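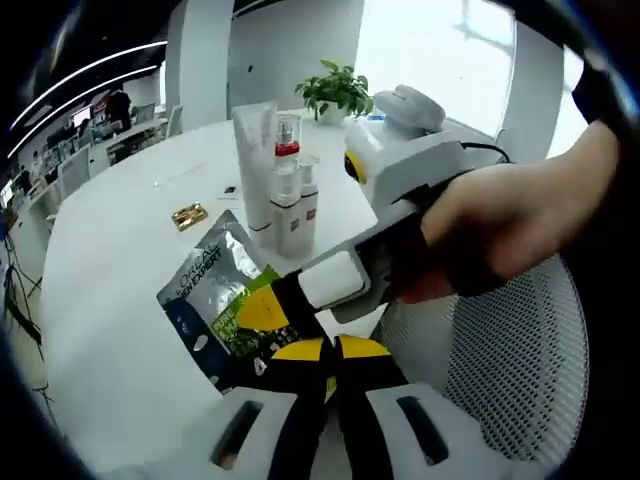
Storing and Sorting Toiletries and Sample Packets

Household guidance from the Rernen Home Advice Service
Prepared by Gudrun Eide

Most households own more toiletries than they use. Bottles and tubes are bought before the old ones are finished, and small packets arrive with magazines, hotel stays and online orders. The advice on this page applies to a bathroom shelf, a bedroom drawer or a shared supply in a workplace. It covers ordinary personal care products only. Medicines should be kept separately, and unwanted medicines should be taken to a pharmacy or a local collection point.

Before you begin

Choose a table with a wipeable top and good light. A round table is suitable if two people are sorting, as both can reach the middle. Bathroom floors and the edge of the tub are poor places for this work: items roll, and damp labels tear when handled.

You will need:
A soft cloth and warm water with a drop of dish soap
A dry towel
A waterproof marker
Small adhesive labels
A shallow tray or box for each group
A bag for trash and another for recycling

Bring everything to the table at one time, including the contents of gym bags, travel kits and desk drawers. Sorting a single cabinet gives a false picture of what the household owns.

Sorting by container

It is common to sort by purpose, with hair products in one group and skin products in another. For storage, we recommend sorting by container first. Containers of the same shape stand well together and are easier to lift out.

Pump bottles. Stand these upright at all times. If the pump can be locked, turn it to the locked position before moving the bottle. Wipe the nozzle and the collar, where dried product collects. A pump that sticks can often be freed by running warm water through it several times. If it still does not work, move the contents to a clean bottle and copy the product name, the directions and any warnings onto a new label.

Spray bottles. Check that the nozzle is closed and the collar is tight. A clear bottle shows how much remains, but some products keep better away from light, so follow the label. Any refilled spray bottle must be marked with its contents. Unmarked clear liquids should not be kept, and they should never be tested by smell.

Squeeze tubes. Tubes with a wide, flat cap are made to stand on the cap, which keeps the product near the opening. Tubes with a narrow cap should be placed in a cup or a narrow box. When a tube is nearly empty, press it flat from the sealed end with the back of a comb and hold the fold with a clip.

Sachets and foil packets. These are the items most often lost. They slide under bottles and reach the bottom of the drawer, where they are crushed and may leak. Place them on edge in a small box, in the manner of index cards, with the printed name facing forward. A recipe card box or a short food container is suitable. A box 12 centimeters long is large enough for most homes. When it is full, use some of the packets before accepting more.

Checking dates

Many products carry a small symbol of an open jar with a number and the letter M. The number gives the months for which the product is intended to be used after opening. Write the month of opening on the base of each bottle with the waterproof marker. Where the surface is too glossy for the marker, use a label and cover it with clear tape.

Some packages carry a printed expiration date instead. On foil sachets, look along the crimped edge, where a stamped date or batch code may be hard to read. Hold the packet at an angle to the light. A sachet with no readable date should be marked with the month in which it entered the house.

Discard any product that has separated and does not mix again when shaken, that has changed color, or that has developed an unusual smell. Discard sachets that are swollen, sticky on the outside or split at a corner. Products for use near the eyes call for particular care and should not be kept past the period on the label.

Using sample packets

A sachet should be treated as a single use unless the package says otherwise. Once opened, it cannot be sealed properly, and the contents dry out or pick up dirt. If a packet holds more than is needed, squeeze the remainder into a small, clean travel pot with a lid, label it and use it within a few days.

Read the directions before opening. Packets for men's and women's ranges, face and hair, or day and night may look much alike, and the foil is often printed in small type. Open the packet with dry hands at the notch. Where there is no notch, cut the corner with scissors kept for the purpose. Teeth should not be used.

Those with sensitive skin should try a small amount on the inside of the arm and wait a day before using a new product more widely. Stop using any product that causes redness or stinging.

Arranging the shelf

Place the tallest bottles at the back and the items used daily at the front. Leave a gap the width of a finger between pump bottles so that one can be lifted without tipping its neighbor. A tray with a low rim will catch drips and allows the whole group to be moved when the shelf is cleaned. We use the Drerik tray in our demonstration bathroom - any tray with a rim of similar height will serve.

Keep products out of direct sun. A window ledge is convenient, but heat and light shorten the life of many creams and may fade labels. If a table near a window is used for sorting, return the items to their storage place when the work is done. Potted plants should stand well away from sprays, which may mark the leaves.

Store all products out of the reach of young children and pets. Brightly colored packets are easily mistaken for candy.

Shared supplies

Where several people use the same toiletries, as in a guest room, an office washroom or a changing area, pump bottles are to be preferred over jars. A pump keeps fingers out of the product. Place one open bottle of each kind on display and keep the spares in a closed cabinet. Personal items should carry the owner's name and be kept in a separate box.

One person should check the supply each month, wipe the bottles and remove empty packets. A short list inside the cabinet door is sufficient as a record. Cups, food and hand cream should not share a tray, even where table space is limited.

Disposal and recycling

Empty bottles should be rinsed before recycling. Pumps often contain a metal spring and may need to be removed; local rules differ, and the collection service can advise. Foil sachets are usually made of bonded layers of plastic and metal and are not accepted in most household recycling. Place them in the trash unless a collection scheme is available.

Do not pour large amounts of old product down the sink. Thick creams can settle in the pipe. Scrape them into paper, fold it and put it in the trash.

Unopened items in date may be welcome at a shelter or food pantry. Telephone first, as some accept full-size products only. Pack liquids upright, with pumps locked and caps taped, and put sachets together in one clear bag so that they can be checked quickly on arrival.

Related pages: Cleaning a Bathroom Cabinet; Packing a Wash Bag for Travel; Labels That Stay On in Damp Rooms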